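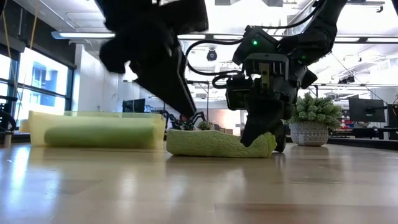 The Orus open house ran from one in the afternoon until six, and I got there a little before two. The office is on the second floor of a business park in Skenirholm, ten minutes on foot from the train. You sign in on a tablet, get a sticker, and then wait by the coffee machine until enough people have gathered for a tour. My group was 13 people, mostly students, plus a couple from a packaging company who asked most of the questions about price.

Orus collects demonstrations for robot arms. A customer names a task, and operators at Orus do it over and over by remote control while everything is recorded. The recordings are used to train the robot to do the task on its own. The company doesn't build arms. It buys them and makes the control software, which is called Sondaren.

The tour started with a short talk, then moved to the stations. The first one was towel folding. An operator holds one handle in each hand, and the arms copy the movement of the handles. There is a trigger under each index finger for opening and closing the gripper. The operator told us that picking up a towel from a heap is the hard part. You have to find an edge, and the grippers have no sense of touch that gets back to your hands. You go by sight. Most people squeeze too early and come up with two layers when they wanted one.

They had 1,242 towel recordings done by the time of the visit. Not all of those will be used. A second person goes through them and throws out the ones where the operator hesitated too long or dropped the cloth and started over. Someone in the group asked whether mistakes aren't useful too. The answer was that a mistake followed by a good recovery gets kept, but it has to be tagged, and tagging is slow.

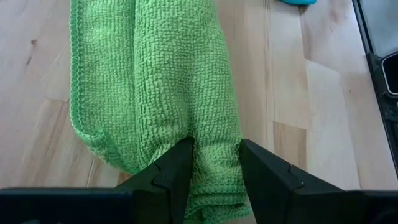
Terry cloth and microfiber behave differently from a flat cotton dish towel, we were told. The loops catch on the fingertips, so the cloth can hang on for a moment after the gripper opens. Operators learn to open wide and back straight out. A new operator gets 200 practice runs before anything is saved, and the average towel takes 54 seconds once they are past that stage.

Visitors could try it at the end of the tour. I waited twenty minutes for a turn of maybe three. The handles are lighter than I expected, and there is a small delay that I stopped noticing fairly soon. I got hold of one corner and lost it, then got hold of the middle. My fold was bad. The student after me did much better and said she plays a lot of video games.

The second station used the older method, where you take the arm itself by the wrist and move it through the task. This was shown with a cup and a shelf. It is easier to understand, and I could do it right away, but you can only guide one arm comfortably, and your own hands get in the way of the cameras. Orus keeps it for simple jobs.

The last stop was a desk where a man from Mujić, a laundry firm that is paying for part of the towel work, answered questions. He said they still sort and fold small items by hand and would like to try a robot on the night shift next year. He did not give a date.

Coffee was free, sandwiches were gone by three. The next open house is planned for October, and sign-up is through the Orus site. Parking behind the building is for tenants only, so take the train or use the lot across the road.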